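4.2 Collecting the small-parts demonstrations

The task set we call Avar was the one we most looked forward to, and also the one we expected to break our pipeline. Small hardware is hard on a wrist camera: the parts fill very few pixels, and the fingers can easily hide them at the moment of contact. All Avar demonstrations were recorded with hand-held grippers at a table, with no robot arm in the loop.

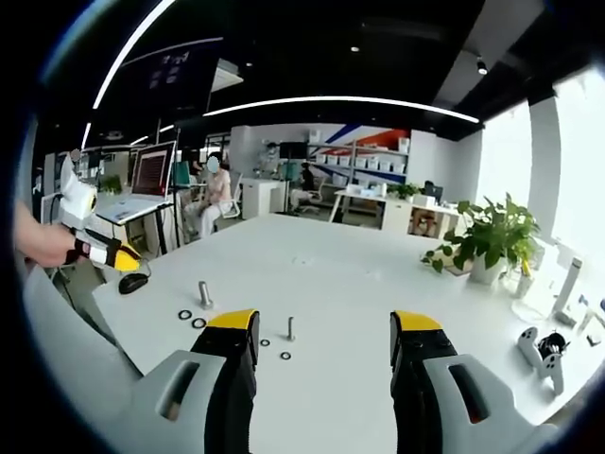
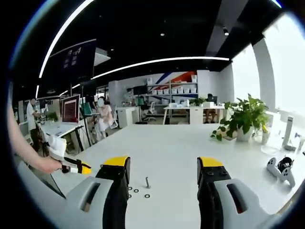
Figure 3. Wrist-camera views from the Avar set. Both show the fingers open over the white table, with metal bolts (top) or a single bolt (bottom) standing upright near small dark rings.

We collected 2000 demonstrations and kept 1935 after filtering. Most of the rejected ones failed at pose tracking, usually after a fast turn of the wrist. We left the room as it was during recording – people walked through, daylight changed, and desks in the background were in use. This variety turned out to be a real gift. A policy trained on the full set reached 85 percent success over 300 trials on the Peltonen arm, and it held up far better than we had hoped when we moved the arm to a different room.

The Hunach encoder was kept frozen for these runs. Unfreezing it gave smoother approaches but more dropped parts, a trade we find fascinating and return to in Section 5. Gripper width was predicted along with the pose at every step, using the same action chunks as in the Drundora baseline.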